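3.2 Surface finish and perceived room brightness

The preceding section dealt with window area and orientation, which account for most of the daylight entering a unit. What tenants report as "bright" or "dim", however, depends also on what the light meets once it is indoors. Two apartments on the same floor of the Brurovley block, with identical glazing and the same exposure, were placed at opposite ends of the brightness scale by their occupants. The difference lay in the finishes. We therefore treated walls, doors, built-in storage and floors as separate variables and recorded each in every unit visited.

Finishes were coded by lightness (light, middle, dark) and by texture (plain, mottled, grained). The coding sheet was adapted from one used earlier in the Sitness study of corridor lighting, with the categories for carpet and tile dropped. Mottled finishes were the hardest to code. Under diffuse light a speckled gray reads as a single light tone; placed beside a large dark element, the same surface tends to be rated lighter than it is, and the flecks in it become harder to notice.

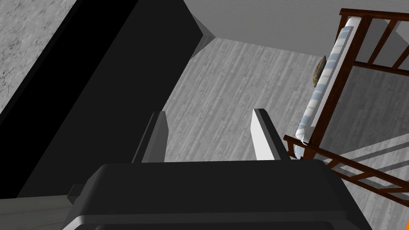
Figure 4. Black slab with a light gray speckled surface beyond it (rendered interior).

To limit this contrast effect, raters were asked to hold a neutral gray card next to the surface and to code the surface against the card only. Agreement between raters improved after the card was introduced in January, and the sheets completed before that date were coded again. Where two raters still disagreed, the lower lightness category was kept. This rule may have biased the results slightly toward dark, but it was applied in all units and should not affect comparisons among them.

Doors proved more important than expected. In small units with little free wall, the doors make up a considerable part of the vertical surface facing the window, and in the Le Goff units the living area has doors on two of its four sides. A white door left open can act as a secondary reflector, sending light into a hallway that has no window of its own. The direction of swing matters here, as does the angle at which tenants habitually leave the door. We asked about this habit in the questionnaire, and most respondents gave a clear answer for bedroom doors but not for closets.

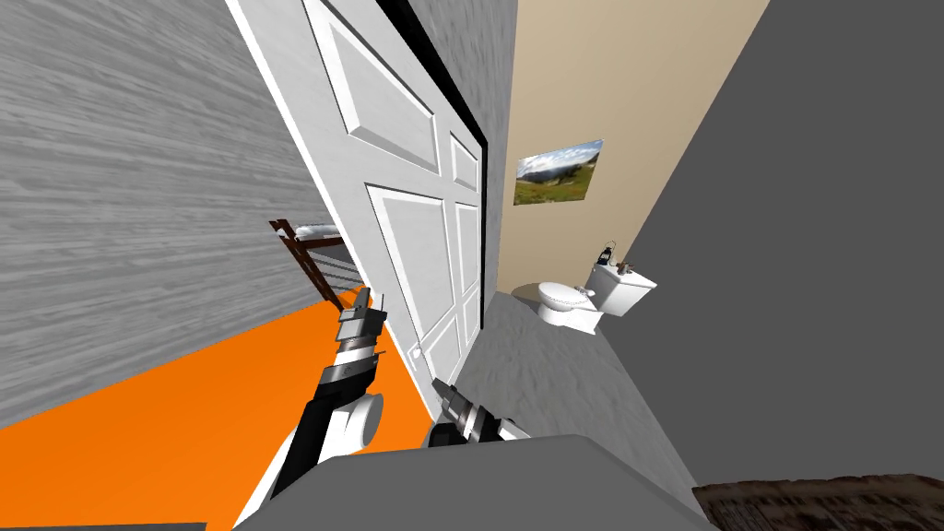
Paneled doors were coded in the same category as flush doors of the same color. Raised panels produce narrow shaded bands along their edges, and several raters wanted to mark them down for this reason. The bands take up little of the total area, though, and a separate check on 12 doors at the Le Goff site showed no change in category when they were masked. Handles, hinges and frames were left out of the coding altogether, including frames painted in a strongly contrasting color.

Built-in storage was recorded by the color of its fronts. Most of the kitchens had white fronts, often continuing below counter height along a full wall. Low fronts of this kind receive light mainly by way of the floor, so their effect on the room cannot be separated from the effect of the floor finish without further measurement. We took illuminance readings at counter height and again at the height of the lowest drawer, with ceiling lights off. 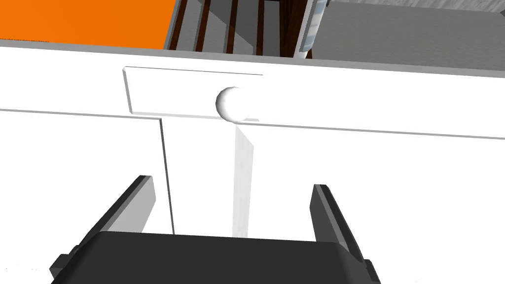
Source: Povilas Jankauskaitė / Rernik

All readings were taken on overcast days. Readings below 100 lux were repeated with the meter moved toward the center of the room, and readings above 1,000 lux were discarded, as these occurred only when direct sun broke through. Each position was read 5 times and the median kept. One unit was visited on a Sunday at the tenant's request and is included with the others.

Floors were the last surface considered. Pale gray wood and wood-look floors were coded as light, grained, whatever the direction of the boards.
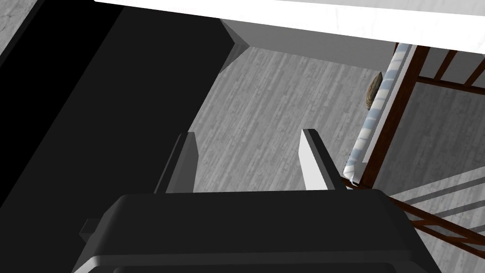 Figure 5. Pale gray wooden floor viewed from above (rendered interior).

Rugs presented a difficulty. Tenants with light floors were more likely to have put down a dark rug, and in the smaller units a rug could cover most of the open floor. We coded the floor finish and the rug separately and entered the rug only where it lay between the window and the seating area. Tenants were not asked to move furniture for the visit.

The four surface types were then entered together with window area in a single model for each site. Results for walls and doors are given in Section 4.1; those for storage fronts and floors, which have to be read jointly for the reason noted above, are given in Section 4.2.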